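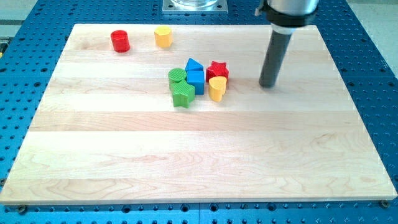 Why I'd buy the pushing kit first

By Tineke Dierckx

Most people who ask me about starting with a robot arm want to know which gripper to get. My answer lately is to leave the gripper in the catalog for a while and get the Mirnitz pushing kit. It's a rod, a board and a set of colored blocks, and I've had more fun with it since August than with anything else in our teaching lab.

I know how that sounds. A stick! Ashraf El Idrissi, who runs the lab next to ours, called it a very expensive pool cue. But spend an afternoon trying to get a star to slide up beside a cube and stop where you want it, and you start to respect the problem. A star catches on its points and swings around. A cylinder slips off to one side the moment you push a hair off center. Students see all this in the first ten minutes, and they argue about it, and then they go and write better code.

The task sheets are the best part. They're written as plain requests, things like "push the blue cube away from the group," and there are 68 of them, graded from easy to maddening. Number 38 took my Wednesday class two full sessions. They still talk about it.

The kit costs 326 euros without an arm, and I think that's fair for what you get. The blocks have held up well, the board lies flat, and the collar fit our wrist flange with no adapter (check yours before ordering, the list of supported arms is short). The software is the weak spot. Calibration has to be redone every time you restart, and the manual sends you to a page that no longer exists. Ilse Martens at Gescombe, where we bought ours, mailed me the missing pages the same day, so I can't stay mad.

Will you outgrow it? Sure, at some point you'll want to pick things up. We logged 2,413 pushes before my group asked for a gripper, and by then they knew what contact does to an object and how quickly a small error grows. I'd happily start the next group the same way, and I've already ordered a second set of blocks.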